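Arnov opens simulated kitchen for remote-control robot teaching

Release covers 1743 demonstrations recorded by hand controller
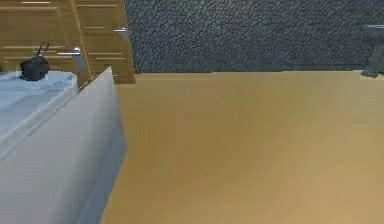 What is being released

Arnov has opened access to Plerkar, a set of computer-rendered kitchens where a person can show a robot a household task by remote control. The operator holds a controller, works through the task at normal speed, and the software records each movement for later training.

The first release holds 1743 demonstrations across 14 tasks, including opening cabinet doors by their handles and moving items on a counter. Layouts and finishes change from one kitchen to the next - wood cabinets in one, stone walls in another - so that a robot does not learn a single room by heart.

How the demonstrations were made

Recording took place at the Arnov office in Godoy and finished in January. Nine operators took part. Most had never driven a robot before and were given a short practice period on the controller.

Failed attempts were kept and labelled. Users can include them or filter them out when they download the data.

The controller software, called Ukadness, is part of the release. It runs on an ordinary desktop computer and also accepts a keyboard and mouse, although fine movements such as gripping a handle are slower that way.

Availability

Plerkar and Ukadness are free for schools, universities and non-commercial research centres. Companies can apply for a paid licence through the Arnov website. Support is by email, from 9 a.m. on working days.

About Arnov

Arnov makes simulation and remote-control software for robot training. The company is based in Godoy.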